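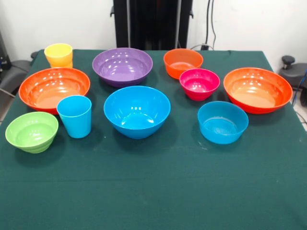 Bowls and cups set out singly on the table

The Savesow Stacking Project is a student robotics project at Komum College in which teams program a robot arm to gather plastic bowls and cups from a cloth-covered table and nest them. It began as a second-year assignment and has since been run as a class, an evening club and, once, a public competition. Its organisers describe it as an introduction to household robotics. That description has been disputed, mostly by people who have taken part in it.

Background

The project was set up by Bent Vestergaard, a lecturer in mechatronics, who wanted a task that could be explained to a first-time visitor in one sentence. An earlier assignment, in which students sorted hardware by size, had been dropped after low enrolment. Vestergaard's original handout ran to 5 pages and promised that students would "solve tidying". The phrase was removed from later versions.

The name Savesow comes from the shared folder in which the first group kept its code. Claims that it is an acronym appear in several student reports, each giving a different expansion, and none is supported by the handout.

The task

A run starts with bowls and cups set out singly on a green cloth. The arm picks up pieces with a gripper and places them inside or on top of one another. Teams may choose their own order. A run ends when the team calls it or when the time limit expires, and the state of the table at that moment is what gets marked.
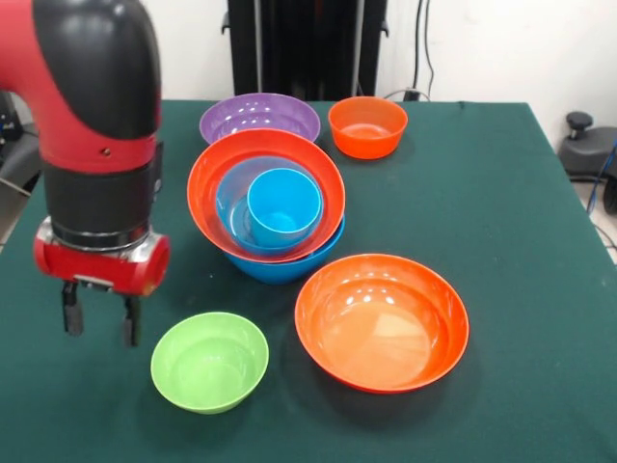

Marks are awarded for each piece resting inside another, with a deduction for any piece that leaves the table. The scheme does not ask whether the stack is a sensible one. A large bowl perched over a smaller one earns the same credit as a snug fit, and teams worked this out early. Reports from the first two intakes praise the "flexibility" of their stacking strategies, which seems a generous word for piling things up in whatever order the program reached them.

Colour is the other weak point. Most teams identify the pieces by colour, and the bowls are bright, glossy and set against dark cloth, about as easy a case as a camera is likely to meet. Reflections from overhead lights do cause trouble on the shiny inner walls. Even so, a program that can find an orange bowl on a green cloth has a long way to go before it can find a grey one in a sink.

Reported results

The figure most often quoted for the project is a success rate of 92 per cent, taken from a poster by the Serkent team. The poster gives the number of attempts as 100. It does not define an attempt, and the team's logbook uses the word in two ways: sometimes for a full run, sometimes for a single pick. If single picks were counted, the figure says little about whether a complete stack was ever built without help.

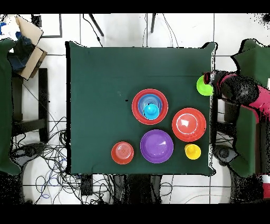
A second team, Londoño, recorded 2252 separate picks over one term and published the whole log, failures included. Its headline rate was lower and it placed behind Serkent at the competition. The log is still the only Savesow result that an outsider could check, and it has been reused by later students for that reason. Londoño's members noted that most of their failures came when a piece was being released, a stage the Serkent poster does not mention.

Criticism

Wellington Mendonça, who tutored the evening club and later wrote a short review of it for the college newsletter, argued that the project taught students to score well on a table they already knew. He pointed to the fixed set of pieces, the unchanging cloth and the lack of any run with an unfamiliar object. Vestergaard replied that beginners need a table they know, and that the club was never meant to produce a kitchen robot. Both points are fair, though the second sits badly with the title of the club's own open evening, "Robots in Your Kitchen by January". 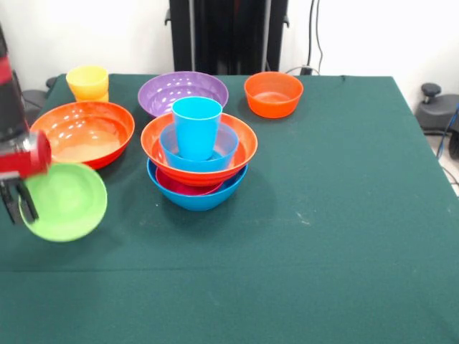 Grasping by the rim has attracted a separate argument. Nearly every team does it, as thin plastic edges suit a two-fingered gripper and the centre of an open bowl gives it nothing to close on. The drawback is that a bowl held on one side may not hang level. A lime-green bowl gripped in this way, just clear of the cloth, can tilt far enough to show its whole interior, and it would have to be brought closer to level before it could sit neatly in a stack topped by an upright cup. Some teams correct the angle in software. Others lower the bowl as it is and let it settle, a method their reports call "passive alignment" — the older term is dropping it.

Current status

The class still runs. The competition has not been repeated, and the college has given no reason. A revised marking scheme with points for nesting by size was drafted by Mendonça and circulated among tutors, but the published handout still uses the original one.

See also

Komum College open evenings
Londoño pick log
Rim grasping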